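# Why Do Paths Fall Apart?

A path has one job, and it is lying down. You would think it could manage that forever. But take a walk outside town and you will soon meet one that has given up.

Most gray paths are made of asphalt, a mix of crushed stone and a sticky black goo called bitumen. The goo is the glue. When it is new, it grips every stone tightly and bends a little when you stomp on it. Then it spends years in the sun and gets stiff and brittle, like a cookie left out on the counter. Small cracks open up.

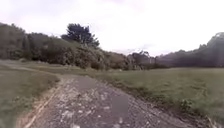
Water loves a crack. Rain trickles in, and on a cold night it freezes. Ice takes up more room than water does, so it shoves the sides of the crack apart. In the morning it melts, more water gets in, and the whole rude business starts over. Water boils at 212 degrees Fahrenheit, but it only has to get down to 32 to start wrecking your bike route.

Bit by bit, the stones come loose. Now you have gravel, which is just asphalt that has stopped holding hands.

Plants help too, if you can call it help. Grass creeps in from the sides, and its roots poke into any gap with a pinch of dirt in it. A dandelion has never once asked permission.

Sometimes a crew comes along and fills the worst holes with fresh asphalt. Patches often look darker and smoother than the old stuff, so the path ends up like a pair of jeans with mended knees. The patches get old as well. Everybody has to wait their turn.

**Try it yourself**

1. Crumble 2 plain cookies onto a plate.
2. Stir in 6 small spoonfuls of melted chocolate (ask a grown-up to do the melting).
3. Press it flat and put it in the fridge for an hour.
4. Bend it until it cracks, and look at where the crumbs come loose.

You have made a very small road. Road engineers don't usually eat theirs, but you may.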